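Keeping kitchen sponges and cloths fresh

In our home the sponge was always the first thing to smell bad. My mother boiled everything in a big pot, and I did the same for many years, but a daily habit of two minutes is easier to keep.

After the last dishes I rinse the sponge under the hot tap until no more foam comes out. Then I squeeze it well and put it standing on its narrow side, never flat. A flat sponge stays wet underneath the whole night.

Cloths are another matter. I have 13 of them, all cotton, and I take a new one each morning. The used ones hang over the edge of the bucket until they are dry, and only then they go in with the laundry. A wet cloth in a closed basket will smell by the next day - and also the towels around it.

For the wash I use the hottest program the label allows, with no fabric softener. Softener makes the cloth slide over the water and not take it up. Seren Landeg, my neighbor, adds 100 ml of white vinegar in the softener drawer, and her cloths are softer than mine, I must admit.
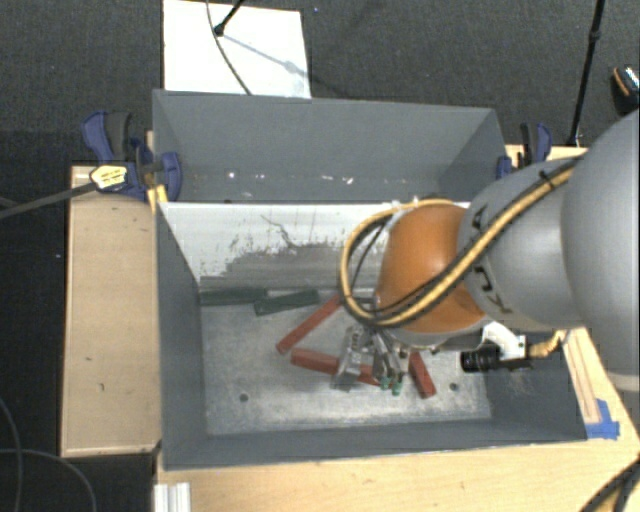

If a cloth still smells after washing, I soak it overnight in warm water with two spoons of washing soda. Wear gloves for this, the soda is not kind to the skin. In the morning rinse it twice and wash it as usual. Do not use soda on wool or silk.

Old cloths go to the garage for the bicycle chains.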